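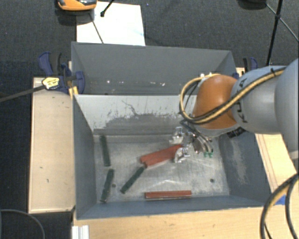 Orport-Greifdaten: Datenkarte und Hinweise zur Benutzung

Schön, dass ihr hergefunden habt! Orport ist unser Datensatz zum selbstüberwachten Greifenlernen aus einer Metallkiste, und diese Datei soll euch durch alles führen, was man wissen muss, bevor man damit trainiert. Sie ist etwas länger geworden als geplant (Gopinath hätte gern eine halbe Seite gehabt, Yaa eine ganze Doktorarbeit), aber wir haben in den letzten Monaten so viele nette Mails mit immer denselben Fragen bekommen, dass wir lieber einmal zu viel als zu wenig hineinschreiben. Wer nur schnell die Daten laden will, springt zum Abschnitt Schnellstart und kommt ein andermal zurück.

Worum es geht

Uns interessiert, wie weit man mit einem Greifverfahren kommt, das seine Trainingssignale ganz allein aus den eigenen Versuchen bezieht. Der Arm fährt in die Kiste, schließt die Finger, hebt an, und eine kleine Auswertung entscheidet, ob etwas zwischen den Fingern geblieben ist. Niemand zeichnet Greifpunkte ein, niemand verrät dem Netz, wie ein Klotz aussieht. Rote und dunkelgrüne Klötze liegen durcheinander auf dem Kistenboden, mal schräg, mal dicht beieinander, mal so nah an der Wand, dass man als Mensch lieber erst den anderen nähme. Genau diese Fälle sind uns die liebsten.

Das Verfahren heißt Yakubu und liegt in einem eigenen Repository. Der Datensatz lässt sich aber ganz unabhängig davon verwenden, und wir freuen uns über jeden, der etwas völlig anderes damit anstellt.

Was drin ist

Orport umfasst 12 Sitzungen mit je 400 Greifversuchen, insgesamt also 4800. Zu jedem Versuch gehören:

bild_vorher.png, die Kiste vor dem Anfahren
bild_griff.png, der Moment mit dem Greifer unten in der Kiste
bild_nachher.png, die Kiste nach dem Anheben
gelenke.csv, die Gelenkwinkel über die gesamte Bewegung
griff.json, die angefahrene Pose, der Winkel der Finger und die Öffnungsweite
ergebnis.json, das automatisch vergebene Etikett samt Vertrauenswert

Die Kamera steht innerhalb einer Sitzung fest. Zwischen den Sitzungen kann sie sich leicht verschoben haben, deshalb liegt in jedem Sitzungsordner eine eigene Kalibrierung. Bitte nehmt wirklich immer die aus demselben Ordner! Yaa hat einmal einen ganzen Nachmittag nach einem Fehler im Netz gesucht, der am Ende eine vertauschte Kalibrierdatei war, und das möchten wir euch gern ersparen.

Aufteilung

Wir teilen nach Sitzungen und nicht nach einzelnen Versuchen. Zwei Sitzungen sind zur Validierung vorgesehen, zwei weitere zum Testen, der Rest ist Training. Der Grund ist einfach: Aufeinanderfolgende Versuche sehen sich oft sehr ähnlich, denn nach einem Fehlgriff liegen die Klötze manchmal fast genauso da wie vorher. Mischt man das zufällig, bekommt man wunderschöne Zahlen, die leider wenig aussagen. Die Zuordnung steht in aufteilung.txt.

Schnellstart

Das Archiv entpacken und den Pfad in der Umgebungsvariablen ORPORT_PFAD ablegen. Danach genügt im Hauptverzeichnis:

python laden.py --sitzung 1 --pruefen

Das Skript geht die Dateien durch, vergleicht Prüfsummen und meldet, falls etwas fehlt. Beim ersten Mal dauert das eine Weile, also ruhig einen Kaffee holen. Wer lieber eigene Ladefunktionen schreibt, findet die Feldnamen mit Einheiten in felder.txt. Winkel stehen durchgehend im Bogenmaß, Längen in Metern.

Wie die Etiketten entstehen

Nach dem Anheben prüfen wir zwei Dinge: ob die Finger weiter offen stehen, als sie es leer tun würden, und ob sich das Bild der Kiste gegenüber vorher passend verändert hat. Stimmen beide Signale überein, gilt der Griff als gelungen oder misslungen. Widersprechen sie sich, steht im Ergebnis das Wort unklar. Diese Fälle haben wir bewusst im Datensatz gelassen, auch wenn sie beim Training mit einem einfachen Ja-Nein-Verlust etwas lästig sind. Sie lassen sich mit --ohne-unklar überspringen.

Ein typischer unklarer Fall: Die Finger fassen einen Klotz nur am Ende, er dreht sich beim Hochfahren und rutscht wieder heraus, landet aber an ganz anderer Stelle. Das Bild hat sich kräftig geändert, gegriffen wurde trotzdem nichts. Solche Randgriffe kommen häufiger vor, als wir anfangs dachten, und das Netz hat eine erstaunliche Vorliebe für sie entwickelt.

Was wir bisher gelernt haben

Die vollständigen Tabellen stehen in der Datei ergebnisse.txt, deshalb hier nur das, was uns selbst am meisten beschäftigt hat. Ein Netz, das den Fingerwinkel gemeinsam mit der Position vorhersagt, kommt mit schräg liegenden Klötzen merklich besser zurecht als eines, das beides nacheinander bestimmt. Bei frei liegenden Klötzen ist der Unterschied klein. Nahe der Wand wird es für beide schwierig, und dort sehen wir auch den größten Spielraum für bessere Ideen als unsere.

Überrascht hat uns der Kistenboden. Metall mit Kratzern und wolkigen Spiegelungen ist für ein Tiefenbild eine Zumutung, und wir hatten schon überlegt, eine matte Matte einzulegen. Gopinath war dagegen, und wir sind ihm heute dankbar: Auf Farbbildern allein lernt das Verfahren mit dem fleckigen Untergrund gut umzugehen, und beim Umzug in eine andere Kiste hat es davon offenbar profitiert. Ein Vergleich mit den Daten aus Brodby, unserem älteren und deutlich ordentlicheren Aufbau, findet sich ebenfalls in der Ergebnisdatei. Wer auf Brodby trainiert und auf Orport testet, verliert spürbar; umgekehrt geht es viel besser.

Grenzen, die man kennen sollte

Die Gegenstände sind Klötze. Wer Tüten, Kabel oder Weiches greifen will, wird hier nicht glücklich. Auch das Licht ändert sich nur wenig, alle Sitzungen liefen im selben Raum. Die Versuche stammen außerdem zum großen Teil von früheren Fassungen des Verfahrens selbst, die Verteilung der Griffe ist also schief: viele Versuche dort, wo das Netz sich schon sicher fühlte, wenige in den Ecken. Im Feld strategie steht, ob ein Griff zufällig gewählt oder vom Netz vorgeschlagen wurde. Für eine faire Auswertung empfehlen wir, beide Gruppen getrennt anzugeben.

In den Gelenkdaten von Sitzung 7 fehlen an einigen Stellen Zeitstempel. Die Werte selbst sind in Ordnung und die Reihenfolge stimmt, nur die Geschwindigkeiten sollte man daraus nicht ableiten. Wir haben nichts aufgefüllt.

Änderungen

Im April haben wir die Vertrauenswerte neu berechnet und die Feldnamen vereinheitlicht. Wer noch mit der alten Fassung arbeitet, kann die Dateien mit umbenennen.py überführen, die Bilder müssen nicht neu geladen werden.

Als Nächstes kommt Emport, eine Erweiterung mit gemischten Formen. Das Dateiformat bleibt gleich, versprochen.

Nutzung und Kontakt

Die Daten dürfen für Forschung und Lehre frei verwendet und weitergegeben werden, solange diese Datei dabeibleibt. Beim Zitieren nennt bitte Yaa Atinga und Gopinath Kandasamy sowie den Namen Orport mit der Fassung, die ihr benutzt habt. Fehler meldet ihr am besten über die Fehlerliste im Repository, mit Sitzung und Versuchsnummer, dann finden wir die Stelle sofort. Fragen zur Kalibrierung landen bei Yaa, alles rund um Etiketten und Auswertung bei Gopinath. Wir antworten meistens am Vormittag.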